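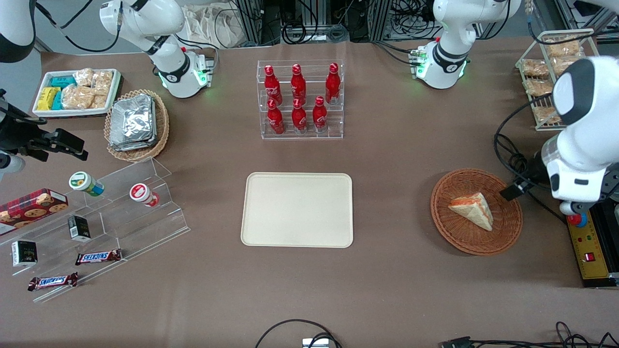

The snack table with both arms.

Tririer planner: frequently asked questions
Last updated 6/20/22

What does Tririer do?
It takes a list of items and a target, works out the order of picks and sends paths to both arms. Perception is a separate package called Saraç, and you need version 2 or later.

Why does the planner stop over clear shelves?
Depth readings through acrylic are poor. Draw the stand as a solid block in the workspace file and set the margin to 30 mm.
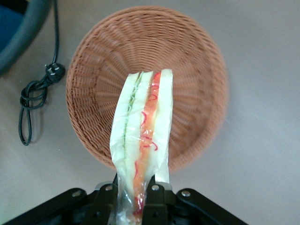 Can I change the grip force while a plan is running?
Force is read once, when the plan loads. Edit grip.cfg, then reload.

How many times will it retry a pick?
3 by default. After that the item is marked as skipped and the log gives the last pose it tried.

Do I need to calibrate the wrist cameras again after an update?
Only if the mount file has changed. The release notes will say so. Calibration takes 5 poses per arm.

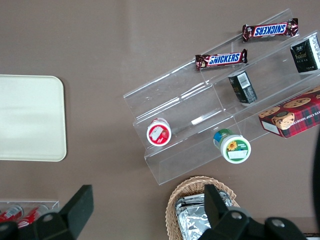
Sigrún Thoroddsen wrote in to say that the retry setting is ignored when two items share a label, and that giving each one its own ID got round it. We have the same fault on our list for the March release. Until then, use separate IDs.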